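Desk and Shop Tips: What I Brought Home From the Robot Open Day

Usik held its open day in a classroom at the Cliltimdale school, and I went with my arms folded. The flyer promised that gripper tools would "take over the tidying." I've been promised that before, by a vacuum that ate a phone cord.

The sales talk ran 80 minutes. The demonstration ran 12. Make of that what you like. The Shehu model, the bigger of the two, costs $423 without the stand, and you still have to decide where the stuff goes. So keep your money for now and try these.

Give keys a dark mat. The presenters like a plain background under small things, and so do tired eyes at 6 a.m. An old mouse pad works fine on a white desk.

Leave a hand's width between items. The pitch was all about "clear approach paths" -- in other words, don't crowd the mug up against the bottle. You'll knock over fewer drinks.

Cap bottles before you move anything else. I asked what happens with an open one and got a brochure.

Mark the spot. A round sticker on the desktop shows everyone where a thing goes back. A sheet of them is cheap and never needs charging.

Ribbed rubber helps a weak grip. Wrap a wide rubber band around a stubborn jar lid and twist. I've done this for years and no one has given me an open day.

They're back in March. I may go, if there's coffee.

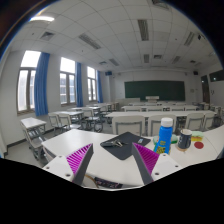 Eylül Tuncer writes that I'm too hard on them. Her father can't close his hand well anymore, and she'd gladly sit through a long sales talk for something that picks up his keys. She does agree about the price, and she's trying the rubber band.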